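4.3 Setting up the work area after a cell move

Do this section any time the Plurnona cell has been moved, or the slotted panel has been taken off for cleaning. Allow 60 minutes. You need the Fulta key set and a torque driver.

1. Press the stop button and turn the main switch to OFF. Hang your tag on it.

2. Wait 2 minutes for the drives to discharge.

3. Wipe the panel slots with a dry cloth. Chips left in a slot will tip the fixture board.

4. Bolt the board to the panel. Tighten the bolts by hand first, then finish with the driver.

5. Stand the computer tower to the right of the board with its open side toward the arm.

CAUTION: Keep hands clear of the finger linkages, even with power off. The arm can sag when the brake is released. 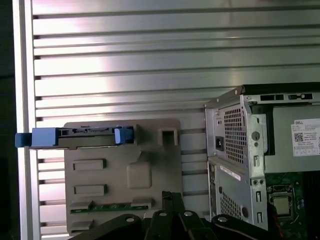
Camera exposure is set next, with the cell lights on and the door closed. Turn the main switch back on, jog the arm to the VIEW position, and open the wrist camera page. Bare aluminum throws glare, and the bright patch in the middle of the panel is acceptable as long as it stays off the parts you teach. The blue tab and blue latch on the drive caddy should stand out plainly from the gray plastic — if they look washed out, lower the exposure from 70 in small steps and save.

6. Run CHECK VIEW at low speed, 200 mm/s or less.

7. Teach the caddy position again if the board was removed.

NOTE: Old positions are kept under January backup. Do not load them after a move.

Rev. Jul 13, 2019, T. Carvalho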